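Finally sat down to write up the holster business from the Bukbridge show. It'll take a few posts.

I bought a replica 1873 revolver from Pistemard last August. Non-firing, full size, antique gray finish. Nice piece. It did not come with a holster, and the listing doesn't claim it does, so no complaint there.

What I didn't know is that replica holsters are sold by barrel length and almost no two sellers measure the barrel the same way.

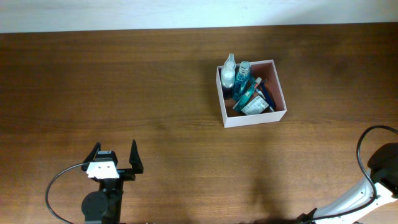

Soledad Moya
Mar 15, 2018

Some sellers measure from the front of the cylinder to the muzzle. Some measure from the front of the frame. One seller at the show gave me the length of the whole gun and called it the barrel.

My first holster was a Skurnico, $29, plain brown, no tooling. The leather is fine for the money. The gun went in and then kept going until the trigger guard jammed against the welt. The muzzle stuck out of the bottom.

Second one was a hand-me-down from Ximena Zapata. Good thick leather, but it was cut for a left-handed cross draw and I wear mine on the right. I gave it back.

So before you order, measure three things: front of cylinder to muzzle, the widest part of the cylinder, and the top of the hammer to the bottom of the trigger guard. Write them down and send them to the seller. If they won't answer, buy somewhere else.
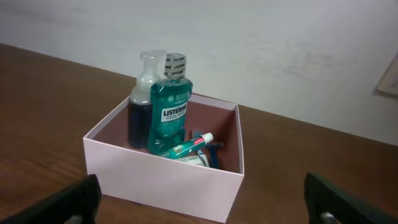 Margit Hegedűs: Did you try wet fitting the Skurnico? I did it with mine and it tightened up a lot around the cylinder.

I did not. Wet fitting will shape leather to the gun but it won't add length, and mine was too short. It also depends on the finish. If the leather has a heavy sealed coat the water mostly sits on top.

If you do try it, wrap the replica in two layers of plastic wrap first. The plating on most of these is thin and the base metal underneath spots fast. Leave the gun in for an hour or so, take it out, and let the holster dry by itself away from the heater.

Same goes for storage, by the way. Don't keep the gun in the holster between events. Leather holds moisture and the tanning salts will dull the finish. I had a green line all around the brass trigger guard of an older one after one winter in a closet.

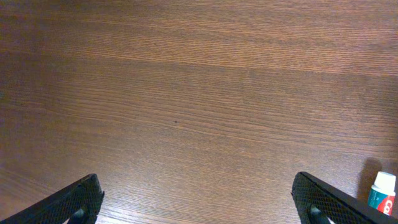 Third holster is the one I kept. It's from Pakzad, they cut to your numbers and add a hammer loop if you ask. It took 4 weeks. The loop was stiff at first and I worked it with a dowel every evening until it would slide over the hammer with one thumb.

Belt loop is cut for a wide belt. On a regular pants belt it swings around and the grip pokes you when you sit down. I'm still looking for a plain belt to go with it, no cartridge loops, dark brown. If you have one to sell, message me with the length from buckle to middle hole.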